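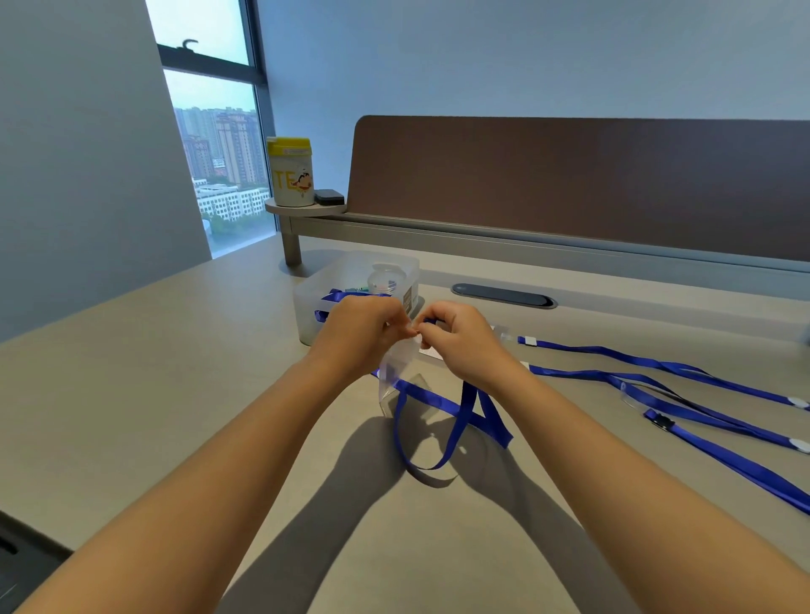 Thursday, badge clip task, second go at the fault

Ekaette Bashir wants the Gutus arm back on the clip-and-lanyard job by the end of the week. I'm not convinced. Writing down what we have before the story gets any tidier.

What happened: cycle 40, gripper closed on the metal clip, missed, and kept closing on the top edge of the badge holder. Force limit is set to 9 N. The log shows 78 before the stop came in. The holder cracked at the slot. No one was in reach, but the guard was open at the time, and it should not have been able to run like that.

Irnwood's answer is "reflections off the clear plastic." Maybe. The holders do catch light along the edges and the camera could well lose the outline. That explains a bad grasp. It does not explain a force limit that didn't limit anything, and I'd like them to stop answering the first question when I ask the second.

By hand: pinch the top of the holder with both hands, work the clip with the fingers, let the blue strap hang. Both hands shift all the time. Our program assumes the clip stays put once it is gripped. Who signed off on that?

Tried so far
- Matte tape on the holder edge. 3 misses, same as before.
- Slower approach. No change, just a longer wait.
- Swapped the force sensor cable for the Briggs one. Clean so far, but I don't trust a short run.

Still open: guard interlock. Pamodwood say it tested fine in November. I want to see the test sheet, with the door open and the arm powered.

Arm stays locked out until then. Key is in my drawer.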